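Setting Up and Running the Paired-Block Exercise on the Moreo Two-Arm Bench Kit

This guide applies to the Moreo bench kit as supplied by Skolline to colleges, training centres and public laboratories. It sets out the procedure for the paired-block exercise, the second of the introductory exercises in the kit licence. Operators are expected to have completed the bench induction and to hold a current sign-off for powered operation of both arms.

The exercise introduces coordinated pick and place with coloured cubes on a brown mat. Each arm collects blocks from its own side of the mat, and the operator observes how the Moreo controller divides the work between them. Allow one full laboratory period for a first attempt. 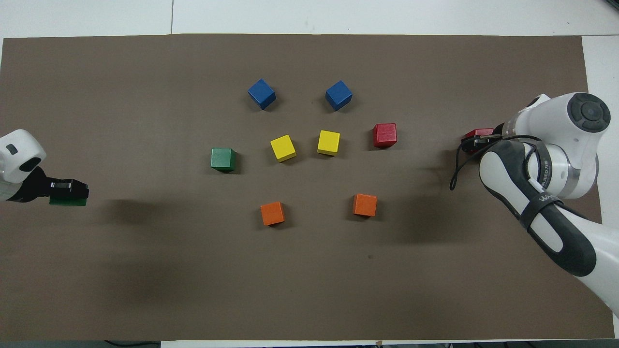
Dilani Howlader
Senior Technical Officer, Training and Customer Support, Skolline

Before you begin

Confirm that the table is level and that the mat lies flat, with no lifted corners. The mat is a consumable item. It should be replaced when it is creased or torn, or when marks on its surface begin to affect colour detection. Replacement mats are ordered through the Shetty parts catalogue under the bench accessories heading.

Check that both grippers open and close fully from the pendant. Cables running along the arms must have enough slack to follow the wrist through a complete rotation, and must not catch on the elbow housings. If a cable drags on the mat during the test rotation, stop and re-dress it at the upper clip before proceeding.

Overhead lighting should be even. Direct sunlight across the mat produces hard shadows, and the detection routine may read the darker side of a yellow cube as orange. Close the blinds where necessary.

Laying out the blocks

1. Open the exercise menu on the controller and select Paired Blocks.

2. Set the work speed to Training. Do not select Standard until the exercise has been completed without a fault on two consecutive runs.

3. Place the cubes on the mat in colour pairs, mirrored left and right of the centre line. Exact placement is not required. Cubes may be turned to any angle, provided that each one sits flat and leaves clearance on all sides for the gripper fingers.

4. Keep the centre of the mat for the pairs that will be left in place. Blocks to be collected should stand toward the outer ends, where each arm can reach them without crossing the other.

5. Step back behind the floor line and select Scan. The controller lists each block by colour and position. Compare the list with the mat and correct any discrepancy before continuing.

Running the exercise

6. Select Assign. The controller proposes which arm will handle each colour. The proposal may be changed by the operator, although first-time users should accept it as shown.

7. Select Run and keep one hand at the stop button. Both arms move to their ready positions and may begin together.

8. Observe the first grasp closely. The fingers should close on opposite faces of the cube. A grasp across the corners indicates that the angle has been misread, and the run should be paused and the scan repeated.

9. For the stacking stage, the arm lowers the held cube onto one of the same colour and releases it only after the controller registers contact. The other arm holds clear with its gripper open until the release is confirmed.
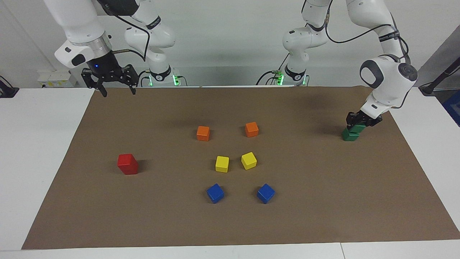

Page last changed: 23 Jun 2024

With the left arm at a green stack in this way, the upper cube is still between the fingers and the lower one takes the load on the mat. The two should be in line. If the upper cube overhangs, select Hold, then Adjust, and use the pendant arrows to correct the position in small steps. Never reach in to straighten a stack by hand while either arm is powered.

10. When the stacking stage has finished, select Return. Wait until both arms have stopped before crossing the floor line.

Common faults

Block not found. The cube is usually too close to a neighbour or partly hidden from the sensor by an arm. Return the arms to the ready position and repeat the scan.

Grip lost. Inspect the finger surfaces for dust and wipe them with a dry cloth. If the fault recurs, set the grip force to 700 on the controller scale. The factory value is 1000, and values above 2000 are locked in Training mode.

Arm waiting. One arm has requested space that the other is occupying. The controller normally resolves the conflict without assistance. If it does not, select Pause and move the nearer arm clear from the pendant.

Stack leaning. Check the underside of both cubes for chips. Damaged cubes should be withdrawn from the set.

Recording the session

Each run is saved under the operator's name. Centres enrolled in the Skolline support plan may submit session logs for review, and a written response is issued to the registered supervisor. Logs from the Jikoncombe training centre should continue to be addressed to Hidayah Temporary Access in the first field and the supervisor's name in the second.

Service and enquiries

The kit licence includes remote support during business hours and an annual inspection, normally carried out in January. Enquiries about licences and renewals should be directed to Ajith Pai. Requests for repair, or for an additional set of blocks, should be directed to Emilian Vasiliu and should quote the serial number on the controller.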